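From: Fionnuala Dolan
To: Brovstead Council Watchers list
Date: October 29, 2026
Subject: Re: [council-watchers] Emails on private accounts - where have we got to?

Hi all,

Chia-jung asked a good question last night and I've been itching to answer it properly, so get a cup of tea. Her message first, trimmed a bit:

> I've lost track of the records business since I was away for most of
> September. Last I heard, the council had said there were no messages
> between the leader's office and Kovetti about the bus depot land,
> and then a councillor let slip at the planning meeting that she'd
> "had a text about it". Did anyone ask for the texts? And does it
> count if they were sent from somebody's own phone? My neighbour
> swears blind that it doesn't, and I'd love to be able to tell him
> he's wrong.
>
> Also is there anything useful a newcomer can do? I'm not a lawyer
> but I can read and I've got a free evening most weeks.
>
> Chia-jung Chung

You can tell your neighbour he's wrong! If a message is about council business, it can be asked for under freedom of information, whichever phone or account it was sent from. What matters is what's in it. A councillor arranging her sister's birthday on a council laptop hasn't made a public record of the cake, and a councillor talking about selling the depot from her own mobile very likely has. There are fiddly bits (party business is treated differently, and so is casework for residents), but the general rule is on our side.

Did anyone ask for the texts? Yes, Rocío did, and I think her request is the best thing this list has produced. The first one, which I wrote, asked for "all correspondence" and we got back 13 pages, mostly diary invitations and a long thread about parking at the site visit. Rocío's named the people, gave start and end dates, and said in plain words that it covered texts and messaging apps on personal devices. It also asked what searches had been done and who had done them. That last part is the one I'd copy every time. It turned a flat "no information held" into a letter admitting that two of the councillors had never been asked to look.

So then came the internal review, which Mahlet handled, and the result arrived last week: 56 pages. I sat up far too late with it. A lot is dull and some is blacked out, but it's a completely different picture from "no messages". There's a run of them from before the depot was declared surplus, with Kovetti asking when the report would go to cabinet and being told, in a friendly way, which meeting to aim for. I want to be careful here. Telling a company the date of a public meeting is perfectly allowed, and I've seen nothing that says anybody did anything crooked. What I do mind is that we were told these didn't exist.

Mahlet has put the whole bundle in the list's shared folder with page numbers added, so please use her numbers when you write about it, otherwise we'll all go mad.

We went through the first half together at Yesenia's on the evening it landed, and got a surprising amount done considering how much chatting went on. Next one is at mine and you're all welcome, Chia-jung especially.

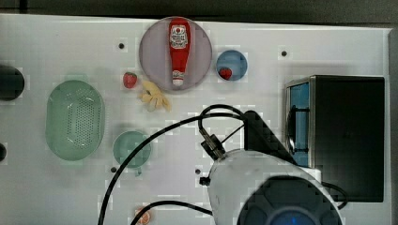 Ketchup, strawberries and the green colander.

Where things stand now, then. The blacked-out parts are mostly on pages 30 onwards, and the reason given is commercial interests. For that one they have to weigh up whether it's better for the public to see the material, and show their working. The letter gives it a single sentence. Mahlet thinks that's thin enough to take to the Commissioner and is drafting the complaint, and she'd like comments on it before she sends it. Please keep them short and stick to the redactions. The temptation is to pour in everything we've ever been cross about (I'm the worst for this) and it doesn't help.

Separately, Villca ward has a question down for full council asking whether the leader's office will adopt a rule that council business done on a private account gets forwarded to an official one. Other councils have rules like that and the sky hasn't fallen in. Public questions can be no longer than 80 words, and Yesenia's first go was well over, but she's cut it down and it reads beautifully now. If you live in the ward and would be willing to stand up and ask the follow-up, write to her off-list. You don't need to be a confident speaker. I shook like a leaf the first time and they still had to answer me.

As for what a newcomer can do, loads! Somebody needs to make a timeline from the bundle: date, who to, who from, page number, one line on what it says. It's slow, pleasant work and a free evening a week would make a real dent in it. Fresh eyes would be a help too, as those of us who've been at this since spring have started seeing the depot in everything. I'd also love someone to check the declarations of interest against the names in the messages. I had a quick look and got muddled between Kovetti and Zundberg, who share an address on one form and don't on another. It may well be a typing mistake, so please nobody go posting about it on the town page until it's been checked.

One small plea about the list itself. A couple of replies last month went to everybody when they were meant for one person, and one had a councillor's home number in it. I've taken it out of the archive. Do glance at the "To" line before you press send.

I'm really cheered up by all this. A year ago we couldn't get an answer about the bins, and now there's a bundle with page numbers and people offering up their evenings to read it.

Shout if the folder link doesn't work for you, it's been fussy on phones.

Fionnuala

--
council-watchers mailing list
To leave, send a blank message with "unsubscribe" as the subject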